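Wultcombe Hard Water Readings
README, version 2

What is in here

A table of tap water hardness readings from homes in Wultcombe and the villages up the valley, with a second table of what people said about limescale in the same homes. The first table has 400 rows. The second is shorter and much less use, for reasons given further down. Please read the notes on accuracy before you draw a map with any of it. Someone drew a map with version 1 and I am still getting emails.

Files

readings.csv holds one row per reading: household code, part of town, which tap, hardness in mg/l as calcium carbonate, test type, who took it, remarks.
limescale.csv holds the answers to the household form.
changes.txt says what was altered after version 1, and why.

Household codes were shuffled for this release, so they won't match the old ones. Don't try to join the two versions.

How the readings were taken

Two kinds of test were used. Most rows come from drop-count kits, where you add drops to a measured sample until the colour turns. The rest come from paper strips. The kits are decent if you are patient and have good light. The strips are sold as being accurate to a degree I don't believe, and when Sombat Intarasuk dipped several from one packet into the same jug he got answers that covered three of the colour bands. Those results are left in, marked "strip" in the test type column. I would throw them out for anything serious.

Samples were meant to come from the cold kitchen tap after running it for a minute. Plenty came from bathrooms instead. In an older house the bathroom may be fed from a tank in the loft, and a softener under the sink may or may not cover it. The tap column says which room was used where we were told. Blank means we weren't told, and should not be read as "kitchen".
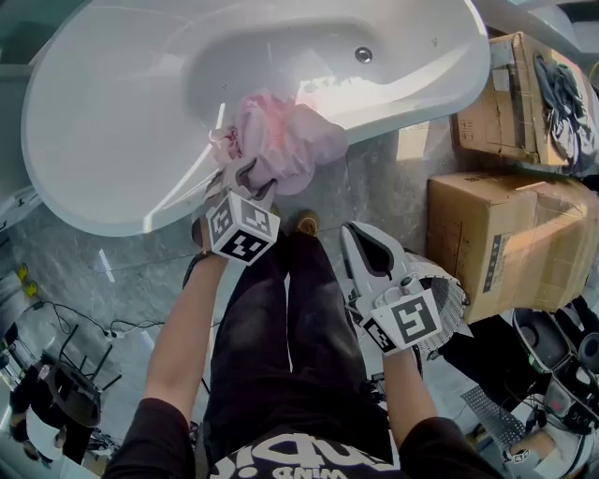

Fongchan Phetsri went through the blanks and got answers for a good many of them by ringing round. Her corrections are in changes.txt with the old value beside the new one. She also found two households that had sent in the same reading twice under different spellings of the street, and those have been merged.

Known problems

The spread across town is poor. Warnness is over-represented for the simple reason that the forms were handed out there first. The lower end of town has hardly any rows and I would not say anything about it at all.

No reading above 500 is included. The kit instructions tell you to dilute the sample past that point, and we had no way to check who had done it properly. If you are interested in very hard water, you need a different table.

The seasons are lopsided too. Nearly everything was collected in April. The supply here is a blend, and the blend is said to change over the year, so treat the figures as a spring picture and leave it at that.

The limescale form

I didn't want this included and was outvoted. It asks people to score their limescale from none to severe, which mostly tells you how often they look at the kettle. Mayuree Wannasri has tidied the free-text answers and there is some interest in them if you like reading complaints. As numbers they are close to worthless. Comparing the scores with the measured hardness gave a very weak link, and I suspect a good part of that is people who already knew their reading when they filled in the form.

A word on descalers

The remarks column mentions magnetic and electronic descalers in 14 rows, including the Plerkico clip-on. We have been asked whether the data shows that they work. It can't. There are no before and after readings, and the makers themselves say the device does not change measured hardness, which is handy for them. Please don't cite this table for or against.

Using the data

Use it as you like, with credit to the Wultcombe water group. If you publish averages, give the test type and leave out the strips, or say plainly that you kept them. Do not quote single rows in a dispute with a landlord or a plumber. Get a proper test.

Corrections go to Aivar Grigaitė, who looks after the files. Include the household code and the version number, otherwise he can't find the row.

Last changed February 2026.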